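2019-01-30 | 글 생활면 편집팀

흰 티셔츠에 검정 한 색만 찍는 작업실, 프런턴(Prunton)

프런턴은 티셔츠 프린트 작업실이다. 옷을 직접 꿰매지는 않고, 무지 티셔츠를 들여와 실크스크린으로 그림을 찍는다. 취급하는 색은 검정 하나다. 바탕이 되는 옷도 대부분 흰색이다. 운영자는 광고 인쇄소에서 일하다가 독립했고, 이름과 얼굴은 내지 않는 조건으로 인터뷰에 응했다.

작업실은 건물 2층에 있다. 문을 열면 건조대가 먼저 보이고 그 뒤로 인쇄대와 싱크대가 차례로 놓여 있다. 잉크 냄새는 생각보다 약했다. 운영자는 수성 잉크를 쓰기 때문이라고 했다.

"유성은 발색이 편하지만 옷에 얹힌 느낌이 나요. 저는 손으로 쓸었을 때 걸리는 게 싫어서 수성으로 갔습니다. 대신 판에서 빨리 말라요. 여름에는 전화도 못 받고 찍습니다."

검정만 쓰게 된 이유를 묻자 처음에는 돈 문제였다고 답했다. 색이 늘면 판이 늘고, 판이 늘면 맞추는 시간이 는다. 문을 연 해에는 여섯 가지 색을 갖춰 놓았지만 주문의 대부분이 검정이었고, 나머지 통은 뚜껑 안쪽부터 굳었다. 그걸 버린 뒤로 다시 사지 않았다.

"색을 찾는 손님은 올게이트(Ollgate)로 보내 드려요. 거기는 다색 기계가 있으니까요. 거기서도 소량 단색은 저한테 보내 주고요."

주문은 주로 동호회와 작은 가게에서 온다. 한 번에 34벌을 맡기는 곳이 있는가 하면 두 벌만 해 달라는 사람도 있다. 가장 컸던 일은 지난 4월에 받은 600벌짜리 행사 주문이었다. 혼자 찍었다고 한다.

"다시는 그렇게 안 받을 겁니다. 찍는 건 됩니다. 말릴 데가 없어요. 의자 등받이에도 걸고 계단 난간에도 걸었어요. 마지막 날은 건물 주인분이 올라오셔서 이게 다 뭐냐고 하셨고요."

무지 티셔츠는 두 군데에서 받는다. 얇은 것은 제섹스(Zesex), 두꺼운 것은 생통(Saengthong) 제품이다. 두 원단은 잉크를 먹는 정도가 다르다. 얇은 쪽은 뒤로 배어 나오기 쉬워 안에 판지를 한 장 더 넣고, 두꺼운 쪽은 스퀴지를 한 번 더 당긴다. 받은 옷은 찍기 전에 한 장씩 펴서 만져 본다. 실밥이나 매듭이 인쇄면에 걸리면 그 자리만 하얗게 빈다.

"어깨선이 틀어진 옷이 섞여 와요. 그런 건 접어서 보면 모릅니다. 입혀 놓고 그림을 봐야 기울어진 게 보이거든요. 그래서 마네킹이 있는 거예요. 장식이 아니고요."

열처리 온도는 숫자로 벽에 붙여 두었다. 115라고 적힌 종이 옆에 연필로 그은 줄이 여러 개 있었다. 프레스가 오래되어 표시 온도와 실제 온도가 조금씩 어긋나는데, 그 차이를 적어 둔 것이라고 한다. 찍은 옷을 바로 내보내지 않고 하루 걸어 두는 것도 이 작업실의 순서다. 급하다고 해도 줄여 주지 않는다.

그림은 손님이 가져오는 경우가 많다. 휴대전화로 찍은 메모지 사진을 보내는 사람도 있다. 운영자는 그것을 다시 그리지 않고 되도록 그대로 판으로 옮긴다. 선이 떨린 곳도 놔둔다. 다만 너무 가는 선은 판에서 막히므로 미리 얘기하고 조금 굵게 만든다.
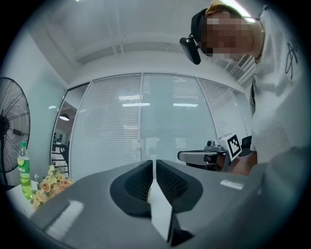 그림을 어디에 놓을지는 대개 운영자가 정한다. 손님들은 가슴 한가운데를 먼저 떠올리지만, 품이 넉넉한 옷은 입으면 천이 접혀서 가운데 그림이 주름에 묻히기 쉽다고 했다. 부드럽게 주름이 지는 헐렁한 흰 티셔츠 위쪽에 검은 선이 낙서처럼 둥글게 감기는 무늬를 두면, 몸을 기울여도 어색하지 않다는 것이 그의 생각이다. 글자였다면 기울기가 바로 티가 났을 거라고도 했다.

"낙서 같은 선은 어디가 위인지 정해져 있지 않잖아요. 천이 접히면 접힌 대로 봐줄 만해요. 반듯한 로고가 제일 어렵습니다. 2밀리만 돌아가도 손님이 압니다."

목 부분과의 간격도 오래 고민한 문제다. 너무 올리면 판 가장자리가 목 시보리에 걸려 잉크가 고르게 나가지 않는다. 손가락 네 개를 대 보고 시작점을 잡는다. 자를 쓰지 않느냐고 물으니, 자는 사이즈가 바뀔 때만 꺼낸다고 했다.

세탁 이야기는 짧게 끝났다. 뒤집어서 찬물에 빨고, 건조기는 피하고, 다림질은 그림 뒷면에서 한다. 그래도 검정은 조금씩 옅어진다. 운영자는 자기가 입던 티셔츠를 한 장 꺼내 보여 주었다. 9년을 입었다는 옷으로, 인쇄소에 다니던 시절 연습 삼아 찍은 것이다. 목은 늘어났고 검정은 짙은 회색이 되어 있었다.

"처음 검정보다 지금이 낫다는 손님도 있어요. 그렇다고 처음부터 회색으로 찍어 달라고 하시면 그건 안 합니다. 통을 하나 더 사야 하니까요."

올해는 건조대를 하나 더 들일 계획이다. 놓을 자리를 만들려면 싱크대를 옮겨야 하는데, 배관 견적이 아직 나오지 않았다. 그때까지 한 번에 많은 수량은 받지 않는다. 주문 상담은 전화로만 하고, 오전에는 대체로 인쇄 중이라 오후에 거는 편이 낫다.

관련 글
- 수성 잉크와 유성 잉크, 세탁 뒤에 어떻게 달라지나
- 올게이트 다색 인쇄실을 찾아서
- 늘어난 티셔츠 목, 집에서 손보기
- 실크스크린 판 보관하는 법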